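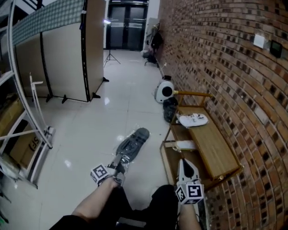 Kokance club board > Student project

tallberg_37
We're recording demos with the hand-held grippers. Last set had 263 clips and 12 lost tracking near the brick wall. Anyone else?

Grabowska
Turn the markers towards the head camera. You're letting your wrists roll.

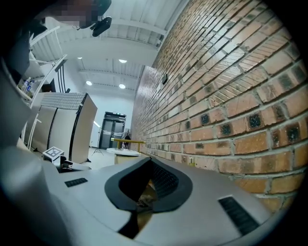 erkier
Do the lost clips have to be recorded again?

Grabowska
Only if the gap falls during a grasp. Otherwise trim them.

tallberg_37
I don't think it's the wrists. Those tiles are shiny and I reckon glare is washing out the tags.

Grabowska
I disagree. We had shiny tiles in June and lost fewer clips than that.

erkier
Try one set with half the lights off, then one with stiff wrists. Same person for both.

tallberg_37
Fine, will do both after lunch.

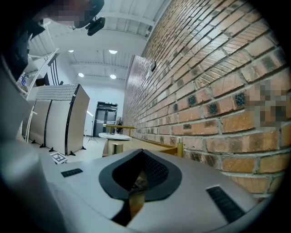 Related thread: Naming your clips

erkier
Please put the set number first. I've got 2595 files called "test".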